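7 mar 2018. Cuaderno del taller, conservas

Hoy Siu-fong y yo hemos repetido la salsa de tomate cherry con la receta de enero, lote 2815. Escaldado corto, pelado a mano y pasapurés fino. Con el disco grueso quedaban semillas y Ashok ya se quejó la otra vez.

El pH salió alto en la primera medida. Recalibré el medidor con los dos tampones y volví a medir: 4,4. Demasiado justo para envasar. Añadí zumo de limón, removí y bajó a 4. Lo apunto porque en la hoja de enero no consta si se acidificó antes o después de reducir. Esta vez, después.
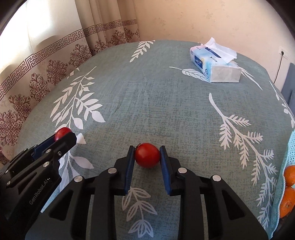

Llenamos 12 tarros de los pequeños. Baño a 100 grados, tiempo contado desde que rompe a hervir. Un tarro no hizo vacío, va a la nevera y se gasta esta semana. Los demás, etiquetados y en el estante de abajo.

Pendiente:
Pedir tapas nuevas a Choi, las que quedan tienen la goma seca.
Preguntar a Po-yen si la balanza sigue desviándose con poco peso.
Probar la mitad de sal. Siu-fong la encuentra salada, yo no.
Pasar las medidas a la hoja común, Tsung-han la cierra a fin de mes.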